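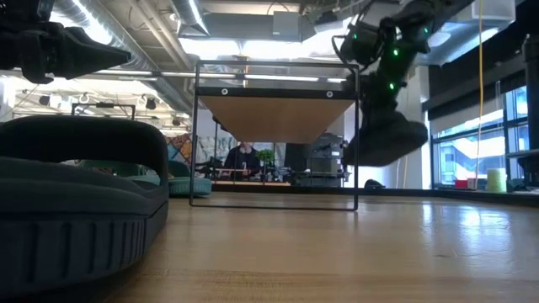 Second week with the Sakora two-arm kit from Ullov. Notes as I go, for anyone pricing one. Bought at list, no discount, no contact with their sales people beyond the order form.

Task set is footwear onto a small rack. Slide sandals are a decent test item: one open strap, a thick sole, and two very different ways to hold them. They also hide each other when they sit close together.

Shipping weight was 211 pounds over 2 crates. Bolting down and cabling took a morning. The manual has the base hole pattern mirrored on one page, so measure before you drill.

Grippers: stock fingers are long and tapered. Good for getting under a strap. Less good on a ribbed sole, where the contact patch is small and the shoe can pivot during a move. I want a wider pad option. Ullov lists one as "planned".

Software is Moon, their teleop and logging package. 425 episodes recorded so far. Playback is fine. Search is poor – you can filter by date and operator but not by task name, so put the task in the operator field.

Calibration drift is my main complaint. The right arm reads low after a long session and needs a re-zero. The left does not. Same firmware on both. Ticket open, first reply came in under a day, no fix yet.

Cable routing: leave more slack at the elbow than the drawing shows. At full reach the factory length pulls on the connector.

Service plan goes through Firnerance and costs $2,087 a year. It covers motors and gearboxes. It does not cover fingers, cables or anything they class as a collision. Read page two before signing.

Compared with the single-arm version, the second arm earns its price if you need to hold an item and re-grasp it. For plain pick and place, buy one arm and spend the rest on spare fingers.

Next up is the re-zero script and a set of heavier shoes. Will post the drift numbers in this thread.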